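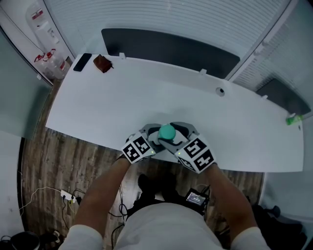 我对办公桌的要求,多年来只有一条:进门的时候有地方扔东西。手机往桌角一扣,钱包挨着手机一放,这一天才算正式开工!白色的长桌面特别吃这一套,黑手机、棕色小钱包搁在远远的那个角上,隔着半个房间都找得到,比我家那张深胡桃色的老桌子强太多了(那张桌子吞过我两副耳机,至今没还)。桌面右头做了个弯,顺着弯看过去,还躺着一只绿瓶子。瓶子横着放是我的老毛病,立着总怕胳膊肘一扫就倒,索性让它先倒下。

编辑约这篇稿子的时候,说想聊聊“桌面整理”。我第一反应是找错人了吧?我五月才搬进新的工位,箱子拆了一个星期,最底下那箱到现在还贴着胶带。可是转念一想,收纳达人写的文章我看得够多了,看完只想躺下,不如让我这种半吊子来说说。

先说桌子。白桌子好看归好看,脏也是真脏。圆珠笔道子、茶渍,还有不知道谁蹭上去的一抹蓝,全都清清楚楚。我试过Telholm的桌面清洁膏,擦茶渍挺灵,对圆珠笔就没什么办法;后来换成一块半湿的旧T恤加一点点洗洁精,慢慢打圈,效果居然差不多,还省了钱。每天下班前擦一遍,花不了一首歌的工夫,我一般擦到副歌就完事。

再说线。哎,线!桌面上那个圆圆的穿线孔真是好东西,我以前竟然拿它当垃圾口,往里塞过橡皮屑,惭愧。线从孔里下去,桌上一下子就清净了,可是桌子底下还是一锅面条:白的插线板趴在木纹地板上,白线往一边绕,黑线往另一边垂,脚一伸就踢到。我在Grirov买了一包魔术贴扎带,一包60根,以为够用一辈子,结果同事你借两根我借三根,两个星期就见了底。扎的时候千万别贪心,一捆扎太粗,下回想抽一根出来,得把整捆都拆了,我为这事在地上蹲过一整个午休。

跟我隔一条过道的Darcy Fehr是另一个极端。他桌上永远只有一台电脑和一个杯子,杯子把手还永远朝右。我问他东西都去哪儿了,他拉开抽屉给我看,好家伙,里面用Maston的分隔盒隔成了23格,连回形针都按大小分家。我看得心服口服,回去也买了一套,现在有一格装糖,一格装瓜子,剩下的装“以后再说”。

预算嘛,我一共给自己批了2000块,最后连一半都没花到。最贵的是一盏Begum的夹灯,灯头能转,晚上照着白桌面不刺眼,我很喜欢。最不值的是一个八层的文件架,买回来才发现我根本没有八种文件!现在最上面那层养着一盆薄荷,长得还不错,下面几层空着,谁要的话来我工位搬走,我请喝茶。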